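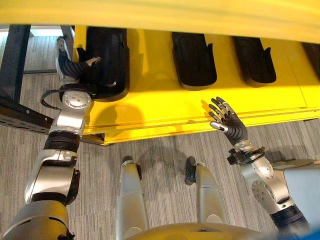

I have lived in Tumirano for six years now, and I want to put in a good word for the long lunch.

I know how that sounds. Every newcomer's list of grumbles has it somewhere near the top, just under the barking dogs and the instant coffee. The hardware shop shuts at one. So does the pharmacy, the place that cuts keys, and the office where you pay your water bill. They open again at three, or close enough to three, and if you've walked down the hill in the sun to buy a tap washer you can stand on the step and think dark thoughts. I've stood on that step plenty of times. My first August here I kept a running tally of wasted trips, and I gave up when it got to 20.

But I've come right around on this, and I'd go further: I think it's the best thing about the town, and I'd like to see a few places back home give it a go.

Start with what happens in those two hours. The schools let out and the whole street fills up with kids in jumpers tied around their waists, and then it goes quiet, and you can smell onions from every second window. Families eat together in the middle of the day, at a table, with soup first. There's a set lunch at Janix, the little place behind the market, where you share a table with whoever's already sitting there. I learnt most of my Spanish at those tables — far more than I ever got from the course I paid for — and nearly all of it was about football, rain and other people's knees.

At my old job I ate a sandwich over a keyboard for the better part of two decades. I couldn't tell you a single thing anyone said to me during it.

The complaint I hear most from other foreigners is that it's bad for business. Maybe it is, for some. The Vasiliauskas bakery tried staying open straight through when it first started up, and you'd have thought they'd clean up with no competition. What they got was a trickle of people like me buying one roll and asking for change from a big note. Now they close with everyone else, open earlier in the morning, and the queue at half past six is out the door and past the shoe repairer. The bread's better too, or I'm hungrier at that hour. Could be either!

There's a fair point to be made about people who work across town and can't get home and back in time. The bus takes 44 minutes end to end on a good day, so for them the break is two hours on a park bench, and they'd be glad to knock off early instead. I don't have an answer to that. A more frequent bus would help, and so would some shade in the main square, where the benches were apparently placed by someone who had never sat down outdoors. I'd happily sign a petition for both.

What I won't sign is the one going around among the expat crowd asking the shops to "modernise" their hours. We moved here! My neighbour is 81 and has had lunch at the same time, in the same chair, for most of her life, and I can't see why she should change it so I can get a tap washer at a quarter to two.

If you've just arrived, my advice is pretty simple. Do your errands before eleven. Carry small coins. Buy your odds and ends at Flurard, which has everything from mop heads to birthday candles and a hand-lettered card on the door with its real hours on it, as opposed to the ones online. Then at one o'clock go and find somewhere with a set menu and a crowded table, and say yes to the second bowl of soup. The washers will still be there at three. Ten past, if it's raining.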